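Staditby Course Notes, Unit 4: Descriptive Statistics

4.1 Mean and median
The mean is the sum of the values divided by n. The median is the middle value once the data are sorted. With an even n, average the two middle values. A single extreme value moves the mean and usually leaves the median where it was.
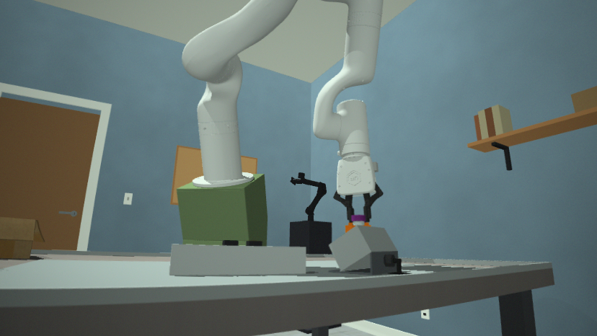
4.2 Spread
The range uses only the largest and smallest values. The sample variance divides the squared deviations by n − 1. For n = 12 the divisor is 11.

Percent scores in the Gunawan data set run from 32 to 100, so the range is 68. The median is 70.

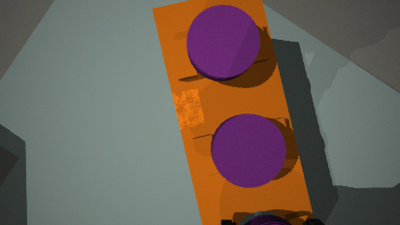
A dot plot places one mark per observation above a number line. Equal values are stacked. Marks may be any shape, provided they are the same size. Do not join the marks.

4.3 Grouped data
Class intervals must not overlap. State which endpoint is included. Use the class midpoint when estimating a mean from a frequency table.

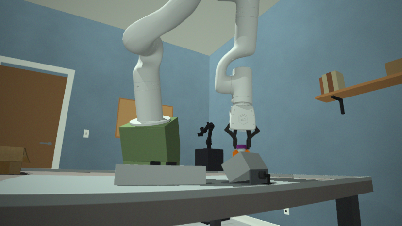

Page 32

Exercise: redraw the Priditz histogram with half the class width and compare the two shapes. Due in April.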